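**Ticket 53: Kinderrucksack Leka, Reißverschluss hakt**
Status: in Arbeit

Liebe Kalliopi Vukčević,

vielen Dank für Ihre ausführliche Nachricht, und bitte entschuldigen Sie, dass meine Antwort ein paar Tage gebraucht hat! Ich habe mir den Rucksack gleich heute Morgen vorgenommen, mit einer großen Tasse Kaffee daneben (in sicherem Abstand, versprochen).

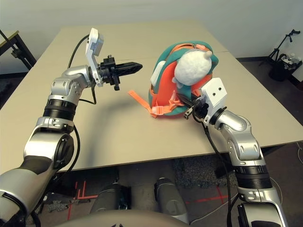 Mein erster Verdacht war das Futter, das sich bei dem Leka gern in die Zähnchen schiebt, wenn er sehr voll gepackt wird. Bitte versuchen Sie bei Ihrem zweiten Exemplar zu Hause einmal Folgendes:

1. Alles ausräumen, auch das kleine Innenfach.
2. Futter mit zwei Fingern flach nach innen drücken.
3. Schieber langsam zurückziehen, nicht reißen.
4. Zähnchen mit einem weichen Bleistift nachfahren.

**Nachtrag, 2022-07-06:** In der Werkstatt in Zulitz haben wir seit April über 12 Rucksäcke mit demselben Haken gehabt, und meistens half Schritt 2. Falls nicht, tauschen wir den Schieber, das kostet Sie nichts. Schreiben Sie mir bitte noch, ob der Gurt unten in der Länge passt, dann stelle ich ihn gleich mit ein.

Herzliche Grüße
Tihomir Radonjić, Kundendienst Costine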